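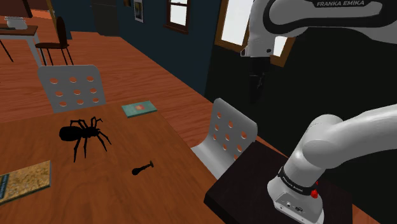 My January walk-through, Claeys Street rental

I do this list every winter, coffee in one hand, flashlight in the other. It takes me most of a morning (the crawl space is always slow!) and I write down whatever I find, even the dull stuff.

1. Smoke alarms. OK.
Pressed every test button. The one in the hall has a weak little chirp compared to the others, so I put in a fresh battery and it perked right up.

2. Carbon monoxide alarm. OK.
It's the Prellow plug-in, 7 years old according to my notes. I'll replace it this spring.

3. Fire extinguisher. NEEDS WORK.
Needle's in the green but the bracket is loose, and I really don't want that thing landing on a toe. Longer screws on order from Plinen.

4. Water heater. OK, with a note.
Tap ran 120 last year, and I've turned it down a bit. No drips at the relief valve. The Erkel tank has a rust spot by the drain, same size as before, so I'm just watching it.

5. Dryer vent. FAIL, then fixed.
Oh boy. Pulled out a wad of lint as big as a cat! Vacuumed the whole run, all 6 feet of it, and the outside flap swings freely again.

6. Tables and other wood furniture. OK.
Wobble test, then a hand along the edges for splinters. I love a warm reddish-brown grain, so I probably linger on this one longer than I need to.

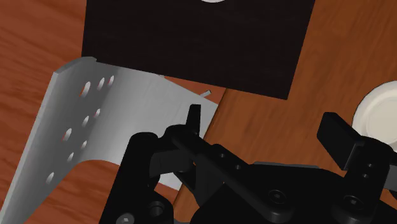

7. Outlets near water. ONE FAIL.
The bathroom one wouldn't trip on test. Breaker's off and there's tape over it until the electrician comes.

8. Back steps. OK.
Handrail is solid. Bottom tread gets slick, so I left a bucket of sand by the door.

Water meter read 1,146 when I locked up.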